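Notes from the Demo Bench: the slipper weeks

Kistico newsletter, 2018-09-26

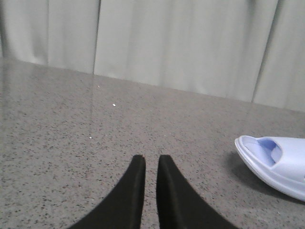 Collecting demonstrations is slow work, and I've been doing a lot of it since July, so you're getting a whole newsletter item on it whether you asked or not! The job right now is household pickups, which means I steer the arm by hand, close the fingers on something ordinary, move it, let go, and do it again until the learning system has enough examples to chew on. The current target is 3,000 good ones. A lavender-blue plastic slipper lying toe-in on speckled gray stone sounds like the easiest thing in the world to grab, and I'd like whoever told me so to come and have a go. It's glossy, it has a thick rounded lip, and the body curves away just where you'd like something flat to squeeze. From the wrist view you also lose a good part of it off to the side until you swing over, so the first second or so of every demo is really a decision about where to look.

I had a long back-and-forth with myself about how to pick it up. You can pinch the rim at the toe, with one finger inside the hollow and one outside. You can go for the strap. Or you can come at the whole thing from the side and squeeze across the sole, which works nicely right up until the slipper squirts away from you like a bar of soap. My first batch had all three mixed together in whatever mood I was in, and the policy we trained on it (policy being the bit of software that looks at the pictures and decides how to move) did something I can only call dithering. It went toward the toe, drifted toward the strap, came back to the toe, and closed on air somewhere in the middle. I watched it do that over and over one afternoon and felt personally imitated.

So the second batch had a rule. If the toe points at the gripper, take the rim. If the side faces the gripper, take the strap. No squeezing across the sole, ever, even when it's sitting there begging for it. The dithering mostly went away. We gave up some variety to get there and I know a few of you will write in about that, and please do, because I'm not sure I drew the line in the right place either. My gut says that with a lot more data the mixed version would have sorted itself out. We don't have a lot more data. We have me and a pair of sore thumbs.

The other thing that changed is how I start. For ages I began every demo from the same tidy pose, high up and dead center, and then wondered why the arm got lost any time it wandered a bit to the left. It had never seen the view from there! Now I nudge the arm somewhere a little wrong before I hit record, sometimes low over open counter, sometimes off at an angle, sometimes with the slipper half out of view. Then I recover from it, calmly, the way I'd like the machine to. Those recoveries look clumsy when you play them back and my instinct was to delete them. Don't delete them! They're the best thing in the set. The ones to throw out are where I stopped to think halfway and the arm hung there doing nothing, because the system learns to hang there too.

On pausing, since it came up in the replies last time: I now plan the whole grab before I touch the record button. Look, decide, breathe, record. If I change my mind partway I bin it and reset. I lost 23 demos in one session to this and was grumpy for the rest of the day, but the keepers from that session were much cleaner than anything I did in the summer.

Shiny counters deserve their own paragraph. Polished stone bounces the light around, and you get pale patches of glare that slide across the surface as the camera moves. A white slipper on a glare patch would be a rotten way to spend a week, so I'm glad we went with something that has a bit of color. Even so, I've stopped trying to get rid of the glare. I used to fuss with the lights between takes until it was gone, and what I ended up with was a policy that only worked when I'd fussed with the lights. These days I leave the reflections alone and record at different times of day. Same with crumbs, by the way. I wipe down in the morning and after that whatever lands on the counter stays on the counter. Kitchens have crumbs in them.

The curtain behind the bench is staying for now. It keeps the background simple while we work out the grasping, and I can do a whole session without the system latching on to somebody walking past. The downside is plain enough: it's going to get very comfortable with pale gray folds, and one day we'll take them away and it will be lost. The plan is to record the last chunk of the set with the curtain pulled back. I'd hoped to have started on that already. I haven't.

A quick word on tools, for those who like that sort of thing. We're labeling in Nilteck, which is our own little playback viewer and still crashes if you scrub backward too fast (I know, I know, it's on the list). Each demo gets a keep or a toss, plus a short note on the grasp and where the slipper started. I tried scoring them from one to 5 for a while and found that I gave nearly everything a four, so the scores told us precisely nothing. Keep or toss is faster and I argue with myself less. The sorted set goes over to Yakubu, the training machine, overnight, and I come in the next morning to either a nice surprise or a very confident robot pushing a slipper off the counter.

If you're collecting your own, here's what I'd pass along from these past weeks. Write your grasp rule down on paper and stick it where you can see it, since you will drift, and you won't notice you're drifting. Turn the object between every take, and turn it more than feels natural; left to myself I rotate it the same small amount each time like I'm winding a clock. Do short sessions. My demos after lunch are measurably worse than my demos before it, and the ones right before I go home are all in a hurry. And run a quick training pass early, with a small set, long before you think you have enough. It'll be bad, but it will be bad in a way that shows you what you've been teaching it.

Next up is the same slipper turned sole-side up, which I tried for 2 takes and then went and made coffee. After that we start on soft things for the Pekcombe project, beginning with dish towels. If anyone has a decent trick for getting a towel back to a properly random heap between demos, hit reply and tell me. Mine keeps landing in the same shape.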